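We use cookies to remember your preferences and measure traffic. By continuing to browse you accept our use of cookies. Manage settings | Accept

Review: the Hosis tabletop teleprompter

July 27, 2023
By the Spot Desk

I have spent a good part of my working life persuading furniture dealers to appear in their own commercials. The persuading is easy. Most of them have been waiting for somebody to ask. Trouble starts when the red light goes on and a man who can sell a sectional to a stranger in the parking lot forgets the name of his own store.

The usual cure is a teleprompter, and the usual teleprompter at a station our size lives bolted to a studio camera that is booked until after the early news. So when the Hosis turned up for $109, I bought one with my own money, filed for the expense, and am still waiting to hear.

The kit is a folding hood, a sheet of angled glass, a tray for your phone or a small tablet, and a bracket that goes between the tripod and the camera. It comes in a zip case with a shoulder strap that I would not trust with a sandwich. There is also a remote the size of a matchbox, which pairs over Bluetooth and which I lost for most of November. It was in the case, in a pocket I hadn't found.

Setup takes me seven minutes if the room is quiet and the client isn't helping. The first time took a good deal longer, mainly because the instruction sheet shows the glass going in from the left and the glass goes in from the right. Once you know that, it slides home with a firm click and stays there. I have carried the whole thing assembled across a car lot in a stiff wind and nothing shifted.

The glass is good. That surprised me at this price. I've rented prompters where the reflection gave every word a faint twin sitting just above it, and clients read the twin. The Hosis shows one clean line of text, bright enough for a showroom with the overheads on. Outdoors at noon you will want a jacket over the hood, and you will look like you are developing film.

Then there's the app. The hardware is made by people who have clearly stood behind a camera, and the app is made by people who have heard about it from a cousin. You can paste a script in, change the size and color of the type, and set the speed. You cannot save the speed with the script. Every time you open a file it goes back to the factory setting, a pace suited to auctioneers. I watched a very dignified orthodontist try to keep up with it and he has not returned my calls.

The fix is to skip the app. I run Tapia on an old tablet instead, and it handles mirrored text without fuss, keeps the speed where I left it and lets me mark pauses in the copy. The Hosis remote works with it for play and stop. It doesn't work for rewind, so you'll be reaching around the hood for that, usually while the client watches you and revises his opinion of television.

A word on reading distance. On a phone, with type big enough for a person who has left his glasses in the truck, you get three or four words to a line. That's fine for a tag. For a full thirty-second read it turns everybody into a hostage. Use a tablet if you have one, back the camera up and zoom in, and the eye movement mostly disappears. There's a limit to what any prompter can do about a client who reads with his whole head.

For comparison I borrowed the Clinex that our production side keeps for remotes. It's the better machine, with a proper rail and a hood that doesn't sag in the middle after lunch. It also weighs as much as a car battery and needs its own monitor, its own power and, in practice, its own employee. For a morning in the studio I would take the Clinex. For an account exec driving to three appointments with a camera in the back seat, it isn't a serious offer.

I kept a log, being the kind of person who does. Since it arrived the Hosis has been on 63 shoots, of which 19 were for clients who had never been on camera. Battery swaps on the remote: one. Scratches on the glass: one, mine, wedding ring. The hood fabric has started to fray at the left corner where it folds, and I have put gaffer tape on it, as one does with everything sooner or later.

The buyer at Stindier, who place a lot of regional car money with us, asked after one of those spots what we'd done differently. The dealer had looked into the lens for the full thirty seconds and had said the financing terms in the right order. I told her it was coaching. I will be putting the prompter on the invoice as coaching if the expense form ever comes back denied.

Things I'd change, then: the strap, the instruction sheet, the app from top to bottom, and a second tripod bracket in the box, as the one supplied fouls the battery door on our smaller camera. You have to take the whole rig off to change a battery. Do it before the client arrives and keep talking about the weather if you can't. 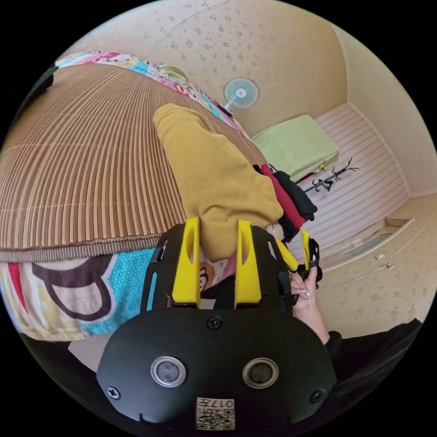
I'd still buy it again at the same price, and I have told two of our other reps to do so, partly so they'll stop borrowing mine. If you already have a tablet and don't mind ignoring the app, it will do everything a local spot asks of it. If you shoot mostly in the studio, stay with what's bolted down and get your name on the booking sheet early.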